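Looking after your violin and bow at home

Posted by Janka Hrubý, Aug 24, 2024

I play second violin in a small group for weddings and company dinners, and between the concerts my instrument lives in a normal flat with a normal kitchen and a radiator which is too strong. Many players ask me how I keep it in good order without running to the repair shop each month. These are my habits. They are cheap and most of them take less time than making tea.

Wiping the rosin

After playing, wipe the strings and the top of the violin with a dry cotton cloth. Keep a second cloth for the chin rest and the neck, where the skin touches. If you use one cloth for everything you only carry the rosin dust to the neck, and then the left hand feels sticky at the next rehearsal. I wash both cloths by hand with plain soap and never with fabric softener, as it leaves a greasy film.

Old rosin which has become hard should be left to a luthier. Please do not try alcohol. My colleague Marek Charvát tried it once near the bridge and he has now a pale spot of the size of a coin.

The bow

Loosen the hair each time you put the bow away. Four turns of the screw are enough on mine, but bows are different, so look at the hair and stop when it hangs a little soft. Hold the bow by the frog and the stick and keep your fingers off the hair.

If the screw squeaks, take it out and rub the thread with a bit of candle wax. Do not use oil, it goes into the wood.

Dry air in winter

In December my flat becomes very dry from the heating. I keep the case away from the radiator and at least one metre from the outside wall. Inside I put a small plastic soap box with holes and a damp piece of sponge, pressed well before so that it does not drip. I check it every 5 days. A small hygrometer in the case is better than guessing.

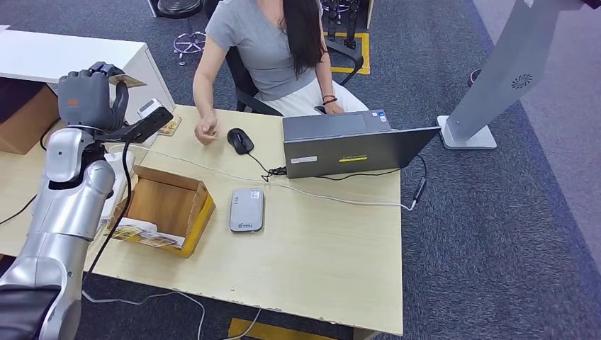
Pegs are the other trouble of the winter. When they slip, push them gently inwards while you turn. If this does not help, a little peg paste will do it, and in an emergency before a concert I have used ordinary white chalk. With a peg that sticks, do the opposite: a touch of dry soap, then turn it several times forwards and backwards. Always do one peg after another, so the bridge stays standing under the pull of the other strings.

Sheet music and small things

For outdoor jobs I use wooden clothes pegs, the strong sort, two for each page side. Kirsty Cheetham from our group puts her parts in a ring folder with matt pockets, because the shiny ones reflect the stage lights.

In the lid of the case I keep a spare E string, a soft pencil, a mute and a nail file. Change the set of strings before an important season and keep the best of the old ones, already stretched, as the spare.

The case itself also wants cleaning. I use the vacuum cleaner with the small brush, on the lowest power, and I leave the case open in daylight for one afternoon.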